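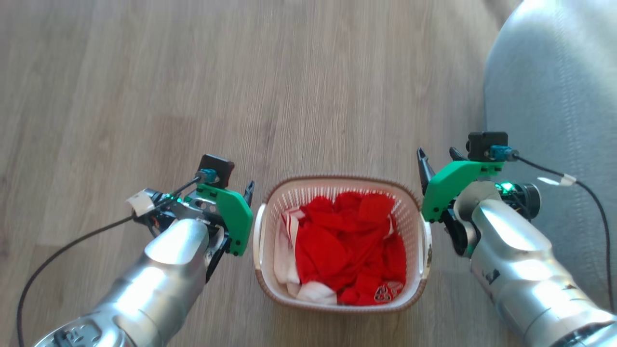
Cestthorpe prop Dumisani Baloyi has agreed a new two-year deal that will keep him at the club until the end of the 2026-27 season.

The tighthead joined from Pridau three seasons ago as cover for the second team and was expected to spend his first winter there. An injury to Pieter Van Wyk in the opening month changed that, and he has been in the first-team squad ever since. He started every league match after Christmas this year, including the away win at Bukano in March, when the scrum won four penalties in the second half.

"I was never in much doubt about staying," said Baloyi. "I had a conversation with one other club and it was a good conversation, but I'm settled here and the work we've done on the scrum is only half finished. We lost too many close games before Christmas. I'd like to be part of putting that right."

Head coach Algirdas Laur said the front row had been his first concern once the season ended.

"You can cover a gap on the wing for a few weeks. You can't do it at tighthead, not in this league," he said. "Dumisani is fit, he trains well and he has learned to stay square under pressure, which was the thing we asked him to work on last summer. Pieter is back running now and the two of them will push each other for the shirt."

Van Wyk has a year left on his own contract. He has not played since his knee operation and is not expected to take part in contact training until the middle of August.

There is one departure to report. Hooker Anel Kekana leaves for Oddsson after 3 seasons and goes with the club's thanks. A replacement has been lined up — the paperwork is with the league and we hope to name him in the next issue.

Pre-season starts on the first Monday in July. The first friendly is at home to Pridau, kick-off 2pm, with entry free for season ticket holders. The second will be away, and the opponents are still to be confirmed. Season tickets are on sale now from the club office and 400 have gone so far. Anyone wanting to keep the same seat in the main stand should renew before the end of the month, when unclaimed seats go on general sale. Queries about seats to Randa Haddad at the office, mornings only.

More club news
Season ticket prices held for another year
Pridau friendly: parking and gate times
Under-16s trial dates
Clubhouse bar closed for new flooring
Fixture list due next month

Cestthorpe RFC Newsletter, June 2025 | Contact the club office | © Cestthorpe RFC | Back to top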